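Practice pads, and going back to black thread

I've got through a fair few suture pads this autumn and had meant to write down which ones were worth the money before I forgot. It's November now and the box under the desk is nearly empty, so I'll do it while there are still some left to look at.

The first lot were from Skundum. They are firm and hold a stitch well enough, but the top layer tears if you pull upwards at all. I had 11 of them and binned most after one evening each. The Irnosura ones cost more and are softer. They take a lot more stitches before the surface goes to bits, and you can use both ends if you turn them round.

Thread matters more than I expected. I bought a 300 metre reel of blue because it was cheap, and it's fine for running through the basics, but I find black easier to follow on a pale pad, especially when there's a loop standing up and I need to know which side of it I'm on. The blue seems to vanish as soon as I look away from it. 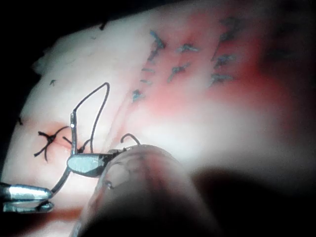
Black thread, one knot tied and the needle up for another. Blue stitches further up the pad.

My tails are still uneven. Mortimer Fitzsimmons, who taught me to tie in the first place, would have had me cut them again. I leave them a bit long these days, as a knot with short ends is a nuisance to take out when I want to check it.

The other thing I keep getting wrong is where I hold the needle. Too near the point and there's nothing left to push through the pad, too near the thread and it twists. I've been doing ten minutes on that alone before I tie anything, usually on a Monday evening when the house is quiet.

I'll order Irnosura again. Clurnari do a pad with a separate skin layer that you can peel off and replace, and I might try one of those after Christmas if the price comes down. The blue reel will last me until then for warming up, and I need to get more black.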